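Search this site Search Advanced search Clear

Media releases

Children's garden sets join Urnlow toy library ahead of August opening of Mustulville growing space

May 9, 2018
Issued by the Communications Office, Lunde Community Services

MUSTULVILLE - Lunde Community Services today announced that children's gardening sets will be added to the lending collection of the Urnlow Toy Library, and that a new outdoor growing space for preschool-aged children will open beside the library building in August.

Under the program, 290 sets will be made available to families, licensed child care centres and home-based care providers across the Mustulville district. The sets may be borrowed free of charge by any household or centre holding a current library membership. Bookings for member families open at the end of this month, and child care centres will be able to reserve sets in advance for the summer term.

The program is the first significant addition to the toy library's outdoor collection in five years. During that period the collection has centred on ride-on vehicles, balls, water tables and sand play equipment. Requests for gardening items have featured regularly in the annual membership survey, and were the most common written suggestion in the most recent one.

"Families in this district have told us clearly that they want to bring young children into the garden with them, and that they would like tools in a child's size and colours a child can find again in long grass," Lunde Community Services said in a statement. "We are pleased to be able to respond in time for this year's growing season."

What families can borrow

The pieces in the collection are light, brightly coloured and intended for use by children under the supervision of a parent, guardian or educator. They are suitable for loose soil, potting mix, sand and bark, and for filling and emptying containers. They are not intended for breaking hard ground or for use near roots, stones or buried edging.

Pails and scoops are expected to be the most heavily used items. Educators who took part in the preparation of the program advised that children of two and three years of age will spend a great part of any gardening session moving soil from one place to another, and that this should be planned for. Rakes and shovels are better suited to children who have begun to work alongside an adult at a bed or planter box.

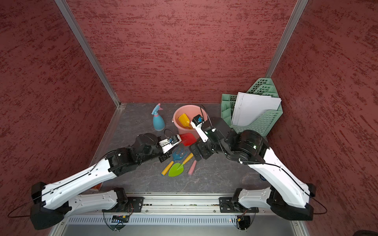 Gardening toys in the Urnlow collection, including a pink bucket with a yellow scoop, a red toy shovel and a small blue rake.

Sets will be lent in a drawstring mesh bag with a contents card attached. Members are asked to check the contents against the card at the time of pickup and again before return. The standard loan period is three weeks, with one renewal permitted where no other member has placed a hold. Centres may apply for a loan of up to one full term.

Colours and pieces may vary from one set to another. Members who would like a particular colour are welcome to ask at the desk, although the library is unable to guarantee that a request can be met.

Care and return of items

Soil is the principal concern in lending outdoor toys, and members are asked to observe the following before returning a set:

- Brush off loose soil outdoors, then wash all pieces in warm water with mild dish soap.
- Rinse and leave to dry fully in the shade. Prolonged direct sun may fade the plastic.
- Do not place any item in a dishwasher.
- Set aside any piece that is cracked or has a sharp edge, and report it at the desk.
- Return the mesh bag dry. Bags may be machine washed on a cold cycle.

No fee will be charged for ordinary wear, scratches or fading. A lost piece may be replaced with a similar item of the same size, or by a small contribution toward a replacement. The library will not suspend a membership over a missing toy.

The new growing space

The growing space will occupy 200 square metres of lawn on the east side of the Urnlow building, between the parking lot and the existing covered play area. It will include low raised beds at a height suited to children, a digging bed reserved for play, a potting bench, a hose bib with a shut-off, and a paved path wide enough for strollers and wheelchairs. A storage shed will be placed at the rear of the site.

Site preparation will begin once the ground has dried sufficiently, and the play area will remain open while the work is carried out. Members should expect some disruption to parking on the east side of the lot. The accessible parking stalls at the front entrance will not be affected.

Planting in the first season will be limited to vegetables and flowers that germinate quickly and tolerate handling. Radishes, peas, bush beans, nasturtiums and sunflowers have been selected for the raised beds. The digging bed will be left unplanted throughout the year so that children may dig in it freely without damage to seedlings. Fertilizers and pesticides will not be used in any part of the growing space.

Drop-in sessions for children aged two to five will be held in the growing space on weekday mornings from August until the first hard frost. Sessions are free and registration is not required, although groups from child care centres are asked to telephone ahead so that numbers can be managed. An adult must remain with each child at all times. Children should wear closed shoes, a sun hat and clothing that can get dirty. In the event of heavy rain, sessions will move to the multipurpose room, where indoor sand trays will be set out.

Funding

The program is supported by a contribution of $3,900 from Brasta Garden Supply, which will be applied to mesh bags, contents cards, seed and topsoil. Construction of the growing space is being funded from the capital reserve of Lunde Community Services. No increase in membership fees will result from either project.

"Brasta Garden Supply has served gardeners in Mustulville and Urnlow for many years, and we are glad to support a program that welcomes the youngest of them," the company said. "We look forward to seeing the beds planted this summer."

Brasta Garden Supply will also provide seed packets to be given out with each set during the first month of lending, while quantities last. Each packet will carry planting instructions suitable for a balcony pot or a garden bed. Families without outdoor space at home are encouraged to ask at the desk for a copy of the library's activity sheet, which sets out several ways to use the scoops and pails indoors with dry oats, rice or water.

Information for child care centres

Licensed centres and home-based providers may reserve up to 10 sets at one time. Reservations will be confirmed by telephone in the order in which they are received. Centres located outside Mustulville may arrange for pickup from the Urnlow desk on any day the library is open; delivery is not offered at this time.

A short orientation for educators will be held at the Urnlow building before the growing space opens. It will cover bed layout, hand washing, tool storage and suggested activities by age, and will include time at the potting bench. Places are limited by the size of the room, and priority will be given to centres that have reserved sets for the summer term.

Donations of used items

The library is grateful for the many offers of used toys it receives each spring. Child-sized watering cans and pails in sound condition will be accepted at the Urnlow desk during regular hours. Metal tools, wooden-handled tools and items with missing parts cannot be accepted for lending. Donated items will be inspected and washed before they are added to the collection, and those that cannot be lent will be recycled where facilities permit.

About Lunde Community Services

Lunde Community Services is a non-profit organization providing family, recreation and early learning programs to residents of Mustulville, Urnlow and the surrounding area. Its programs include the Urnlow Toy Library, a seniors' lunch program, after-school care and seasonal day camps.

Media enquiries

Communications Office, Lunde Community Services, Mustulville. Requests for interviews or site visits should be made at least two business days in advance. Membership and booking enquiries should be directed to the Urnlow Toy Library desk.

- 30 -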